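Varden Bar Notes

A text collection of bar and hotel lounge reviews, put together by Iraklis Politis and Waltraud Tiedemann. Version 2, last updated 2021-12-01.

Contents

The set holds 152 reviews of 38 bars, all in English. Each review is one plain text file. The file name is the bar's short code, then a running number. A tab-separated index lists the bar, neighborhood, reviewer initials and word count.

Reviews were written by 11 people who agreed to have their texts shared. Drink prices are left as written and have not been adjusted.

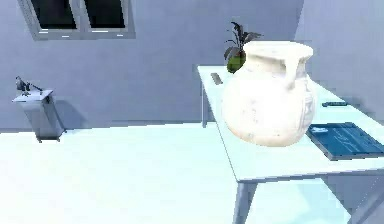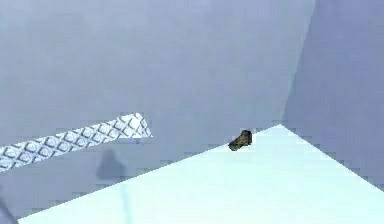 Each review also carries topic labels: drinks, food, service, noise, seating and decor. Labels apply to whole sentences, and a sentence can have more than one. Decor takes in anything on or near the tables that isn't for sale. A potted plant standing behind a big white jug, as in the first picture, would get decor for the plant. The jug gets drinks only if the reviewer says what was poured from it - otherwise it is decor too.

Known problems

Bakix and Jernico share a kitchen, and reviewers sometimes mix up their menus. We left those texts alone.
Hứa is spelled without its accents in the older files. The index has the right spelling.
Noise labels are thin before June, when we added that topic.

Use

Free for teaching and research. Please don't use the texts to rank the bars, as several have changed hands or menus. Send corrections to Waltraud with the file name and line number.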